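Water hardness limit raised for Drunach kitchens

Households and food businesses in Drunach will receive harder water from April, after the supply company Zanero confirmed that it will blend borehole water from the Teteo field with the existing reservoir supply.

The change affects 1,434 properties on the eastern main. Hardness at the tap is expected to rise by 50 milligrams per litre, measured as calcium carbonate. Zanero said the blended supply meets all health standards and that no boiling or filtering is needed.

The company has written to 953 of the properties so far. The remaining letters will go out once the meter records for the Bakhtiari estate have been corrected.

Harder water leaves more scale in kettles, boilers and dishwashers. Owners of dishwashers with a built-in softener should reset the hardness level using the table in the manual, and refill the salt before the first wash on the new setting. Combination boilers fitted with a scale reducer do not need adjustment, but the cartridge should be checked at the next service.

Zanero also advises against using vinegar or citric descalers on marble and other limestone surfaces. Both products dissolve calcium carbonate and will etch a polished finish.
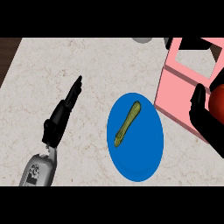

Leandro Benítez

Dried spots on stone worktops can be removed with a damp cloth and a neutral detergent. Raw vegetables may be rinsed as usual.

The blending valves will be opened in stages, starting at 6 am, and pressure may drop for short periods on the upper streets. A revised water quality sheet will be published when the first month of samples has been analysed.

Related items
Eastern main: valve replacement continues
Teteo boreholes pass pumping test
How to read your water meter
Bakhtiari estate meter records under review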